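October 8, 2026 — adhesive shear, batch 2

Repeated the Coughlan epoxy on abraded aluminum, grit 400 then 600, acetone wipe between. Cured overnight on the Zoltach plate. The 600 coupons failed at the glue line again.

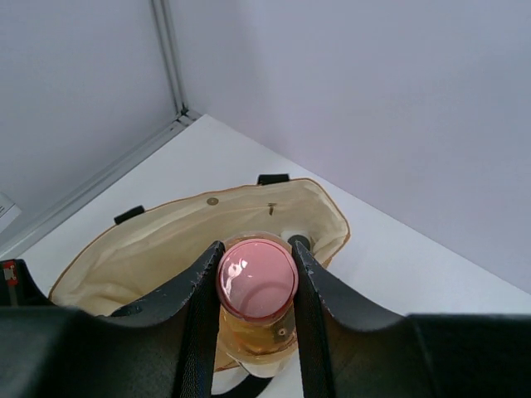

Load cell drifts after warm-up, so I re-zeroed before each pull. Peak on coupon 4 was 435 N, well under the 1000 N we got in March with the old primer. Daithí Hennessy suspects the primer lot — Stasness changed supplier. I suspect the wipe.

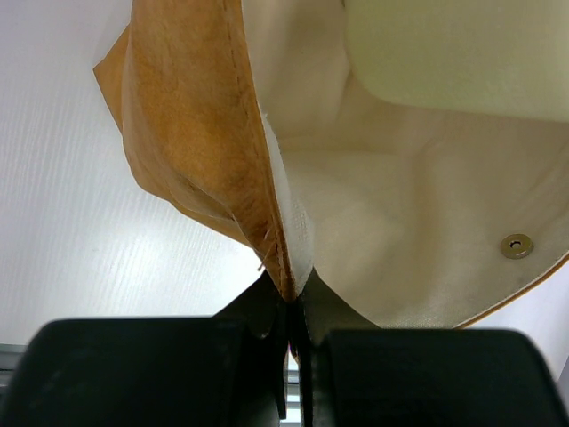
Next

Lap joints with Cistico primer, 400 grit only. Log humidity. Order more shims.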